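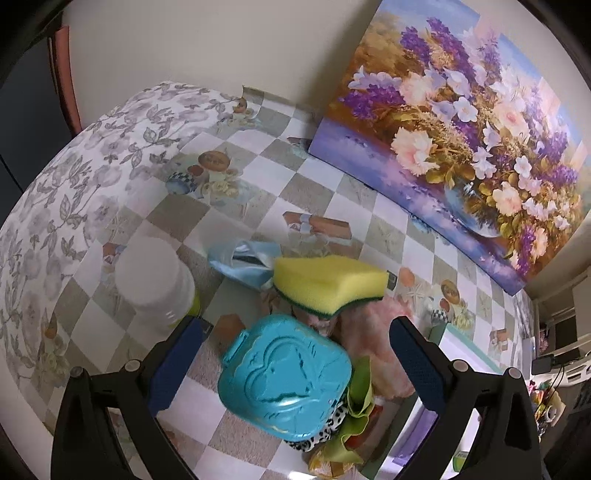
August
By Jacobus Tshabalala
Print | E-mail

So my project was on how people in Billbridge get to the weekly market, and wow, I had no idea how much folks care about one bus stop! I handed out 241 surveys over two Wednesday mornings and got 71 back (my teacher says that's pretty good, I was hoping for more). Most people walk or ride the number 9 from Mabuza Street, and 17 wrote that they'd shop more if the bus came earlier.

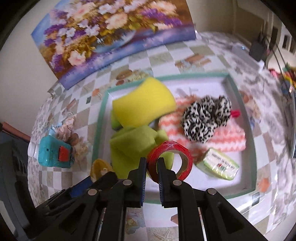 Sesolel wrote back to me that the early bus used to run and was always full, so she'd like to know why it got cut. Me too! I asked the bus office and I'm still waiting. Next term I want to redo the survey on a Saturday, with bigger print and way fewer questions, and hand it out at the stop as well.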